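Parts Bench and Shelving, Brosstead

Kalley says its sorting layout will handle 3000 parts a month. I have my doubts. Yellow tape on a steel table is easy to lay down - keeping to it is another matter, and Bayu Sinaga's write-up skips that.
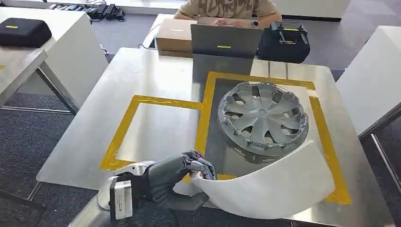 Hubcap on the mat, white sheet already over the tape.

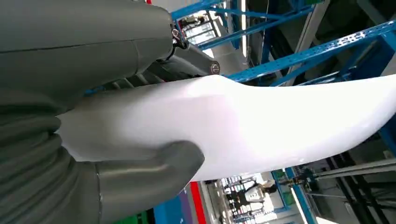
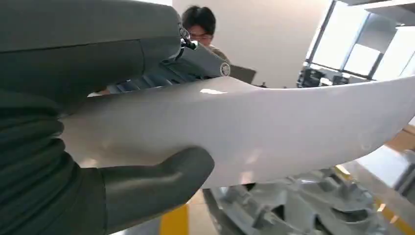
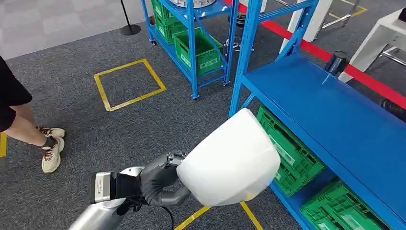
Last one: blue shelving, and more yellow tape on the carpet.

Ask me again in January.

172 shares | 9 comments

Related
Codach bins, reviewed
Do taped floors last?

Contact | Back to top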